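Household Workshop Tips: Getting Folding Software to Behave
Updated June 28, 2026

Laundry is my favorite thing to do with a robot arm, and I will happily bore anyone who stands still long enough. A shirt has no fixed shape! Your software has to find it, guess which way up it is, pick a spot to grab and then cope when the whole thing slumps into a new shape. If you're doing this at home on a spare bed, these are the tips I wish I'd had taped over my desk.

Start your labels with edges. I used to mark collars, cuffs and hems and skip the rest, and the model treated every deep fold as a hem. Now I mark two kinds of edge, "real" and "fold", and Tully (my little perception script, it has grown a lot) sorts them out far better. It took 262 labeled pictures before I saw a change I trusted, so don't give up at 50.

Plaid is hard. The stripes look like creases to an edge detector, and a plaid shirt on a striped blanket is about the worst case there is. Do these ones early. I saved them for last and had to retrain nearly everything.

Small bright details are your friends. An embroidered emblem, a patch or a button placket tells the software which side is the front, so give them their own label. Then train on a few plain shirts too, or it will sulk whenever there's no emblem to find.

Keep the planner dumb at first. Mine has four moves: flatten, fold in a side, fold up from the bottom, put on the pile. Waqas Hayat, who wrote the first version of our planner, had eleven, and it would dither between two of them until the timeout. Fewer moves, longer patience.

Lower the closing force for the second fold. You're gripping two layers by then, and fabric squeezed too hard drags the whole shirt along with it. I set mine in the Risdale config file under grip_close and drop it to 57 for anything already folded once. (Your units will differ, so find your own number with an old T-shirt.)

Write down why a run failed, in words. "Missed the sleeve" is worth more to me than a whole folder of logs. I type one line after every run, and by September last year I had 818 of them. Searching for "sleeve" told me exactly what to fix next.

Treat the pile as its own problem. Spreading out a shirt is one skill and placing it squarely on other clothes is another, and they fail differently. I keep separate training sets for the two and only join them in the planner.

Plaid at both ends of the job:
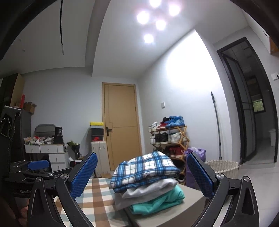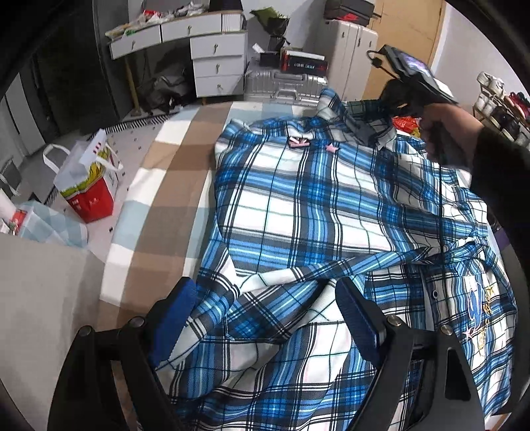 Teach the pile detector about slippery fabric as well. Anything smooth slides when you set a bundle on it, and the top item's position changes after the gripper lets go. I added a one-second wait and a second look before the planner picks its next move. Such a small change, and my stacking got so much better!

Clip your recordings before training. Cut the start, where the gripper is wandering into place, and cut the end once the fingers are clear. Ikberg has a trim tool that does this from the command line, and I run it on everything before it goes near the training folder.

Back up the folder, too. I keep one copy on the laptop and one on a drive in the kitchen drawer, named by garment and run number. If you expect to pass 1,000 runs, put the extra zeros in the file names now, or your sorting will be a mess later.

Next on my list is fitted sheets. If you've got a planner that can find all four corners, please write to me through the Floltudex forum, I'd love to see it.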